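Taças, tigelas e alguidares: galeria da secção de formas abertas

Atualizado em Tuesday, March 26, 2024 não se aplica às fichas antigas; as entradas com numeração anterior a 562 mantêm a redação original.A secção reúne formas abertas de uso doméstico: peças de boca larga, sem gargalo, destinadas a misturar, levedar, lavar ou servir. O critério de entrada é geométrico. Uma peça é admitida quando o diâmetro da boca é igual ou superior à altura total, medida do plano de apoio ao ponto mais alto do bordo. Asas, bicos e tampas não contam para a medição.

O inventário tem 881 fichas. A galeria mostra uma parte pequena, escolhida por tipo de perfil, e as restantes consultam-se por número na sala de Groltbridge. As legendas são curtas por opção. As medidas completas, o peso e o estado de conservação ficam na ficha.

Terminologia

Bordo: remate superior da parede. Pode ser simples, engrossado, revirado para fora ou enrolado.

Parede: toda a superfície entre o bordo e a base. Nas formas hemisféricas não há mudança de direção marcada entre parede e fundo, e a altura da transição regista-se por convenção a um quinto da altura total.

Canelura: depressão horizontal contínua. O relevo entre duas caneluras chama-se nervura. Muitas fichas antigas usam «anel» para as duas coisas; a correção está em curso e vai na letra M.

Pé: anel ou disco de apoio saliente em relação ao fundo. Quando não existe, escreve-se «fundo de assento direto».

Perfil: linha exterior da peça em corte vertical. É o primeiro campo da ficha e o que mais erros acumula.

Perfis hemisféricos

O perfil hemisférico é o mais frequente nas tigelas de preparação. A curva contínua deixa a colher ou a vara de arames percorrer o interior sem encontrar ângulos, e a massa solta-se com uma única passagem de espátula. Em contrapartida, a área de apoio é reduzida e a peça roda sobre a bancada quando se bate com força. Um pano húmido dobrado por baixo resolve o problema em quase todas as cozinhas.

As nervuras horizontais aparecem de preferência na metade superior da parede. Têm uma função de preensão, porque os dedos encontram um degrau quando a tigela é inclinada contra o corpo, e uma função de reforço nas peças de parede fina. Em peças espessas o reforço é desprezável e as nervuras são sobretudo decorativas. A ficha deve indicar quantas são, a que altura começam e se a transição para a zona lisa é viva ou suavizada.

Tigela funda, azul-acinzentada, com nervuras horizontais salientes na parte superior e parede lisa por baixo, sobre uma superfície clara de madeira. 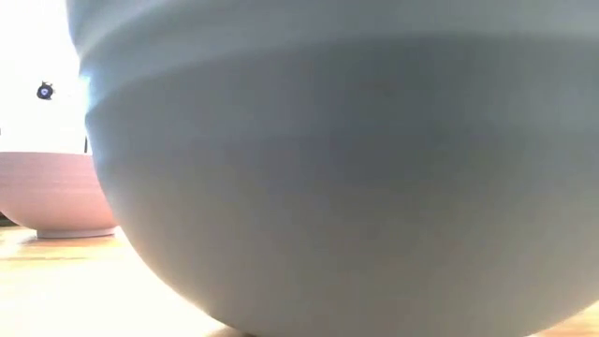 Tamsin Mahmoud observa que as nervuras altas são práticas para segurar e péssimas para lavar: a farinha seca fica nas caneluras e só sai com escova. Acrescenta que, nas tigelas de uso diário, prefere uma única nervura larga logo abaixo do bordo, e pede que a ficha passe a ter um campo para a profundidade da canelura.

O campo foi acrescentado ao modelo de ficha. A profundidade mede-se com calibre de hastes finas, em três pontos da mesma canelura, e regista-se o valor maior. As caneluras com menos de um milímetro são anotadas como «superficiais», sem valor numérico. Nas peças em que o vidrado se acumulou na depressão, mede-se por cima do vidrado e indica-se isso na linha de observações.

Quanto à cor, as fichas seguem uma escala interna de tons e evitam nomes comerciais. Os azuis-acinzentados são um grupo difícil. A mesma peça lê-se mais azul junto a uma janela e mais parda perto de uma bancada de madeira, que devolve luz quente à parte inferior da parede. A leitura oficial faz-se sobre fundo neutro, a meia altura, numa zona lisa. As nervuras não servem para isso: a crista apanha mais luz do que a depressão e o tom parece duplo.

Perfis troncocónicos

Parede reta, inclinada para fora, fundo plano. É o perfil dos alguidares. A peça assenta bem e aguenta trabalho pesado, mas o ângulo entre parede e fundo retém restos e obriga a terminar a limpeza com a ponta dos dedos ou com uma espátula de canto.

Ficha 562 — alguidar de abertura muito larga, bordo revirado para fora. O bordo faz as vezes de pega em todo o perímetro. Consulta apenas na sala, por causa de uma fissura na parede.

Ficha 563 — o mesmo perfil, em formato reduzido. O fundo apresenta riscos concêntricos de uso, compatíveis com mistura à colher. Bordo simples, sem reviramento.

Ficha 570 — variante com inclinação menor, próxima do balde. Cumpre o critério de entrada por uma diferença de poucos milímetros. A medição foi repetida por Gwendolyn Achterberg e a peça manteve-se na secção.

Perfis de parede quebrada

A parede tem uma mudança de direção visível, em regra a dois terços da altura. Abaixo da quebra a forma é fechada e funda; acima abre-se quase na vertical. São tigelas de servir mais do que de preparar, e a quebra marca o nível até onde costumam ser cheias.

Ficha 611 — série Rallis, tigela de mesa com quebra viva. Empilha mal: a peça de cima prende na quebra da de baixo e o conjunto fica alto. Guardar em colunas de duas, no máximo, com papel entre elas.

Ficha 614 — série Rallis, quebra suavizada. Corrige o empilhamento à custa de alguma capacidade.

Ficha 640 — Brallix, tigela com bico vertedor. O bico não altera a medição do diâmetro, que se toma perpendicularmente a ele. Verte bem líquidos e mal as massas espessas, que dobram sobre o bordo e escorrem pela parede exterior.

Capacidade

A capacidade indicada nas fichas é a capacidade útil, e não a capacidade até ao bordo. Enche-se a peça com água até um dedo abaixo do remate, verte-se para proveta e lê-se em mililitros. Na ficha 614, por exemplo, a leitura é de 900 ml. Para peças porosas ou com fissuras usa-se arroz de grão curto, sem agitar, e escreve-se «medida a seco» ao lado do valor.

Duas leituras por peça são suficientes quando coincidem. Se divergirem, faz-se uma terceira e regista-se a mediana. As fichas anteriores à revisão trazem um só valor e nenhuma indicação do método; devem ser lidas com essa reserva.

Arrumação e manuseamento

As peças hemisféricas guardam-se encaixadas por ordem decrescente, com um disco de feltro entre cada par. O feltro deve cobrir o fundo e subir um pouco pela parede, no ponto em que as curvas se tocam. Nas tigelas com nervuras exteriores convém confirmar que a nervura não pousa sobre o bordo da peça de baixo: o peso fica concentrado numa linha e o bordo lasca.

Pegar sempre com as duas mãos, uma sob o fundo e a outra na parede. A preensão pelo bordo é admitida apenas para deslocações curtas sobre a bancada. As peças grandes saem da prateleira vazias e sozinhas.

Para a limpeza corrente basta água morna e pano macio. A escova de cerda natural fica reservada às caneluras, passada no sentido da depressão. Detergente abrasivo está excluído em qualquer superfície vidrada — o brilho perdido não se recupera. Secar de boca para cima e só depois virar, para que a humidade não fique presa entre o bordo e a prateleira.

Correções às fichas

A ficha 588 indicava fundo de assento direto e a peça tem pé, baixo mas mensurável. Corrigida. A ficha 602 estava duplicada com outro número; manteve-se o mais antigo. As fichas do grupo Gestamero continuam sem medida de espessura da parede, por falta de calibre com abertura suficiente para passar o bordo enrolado. O instrumento está encomendado desde dezembro.

Os pedidos de consulta devem indicar o número da ficha e o tipo de perfil. Os pedidos feitos só pela cor são devolvidos sem resposta. A correspondência sobre medições segue para Gwendolyn Achterberg, sala de Groltbridge.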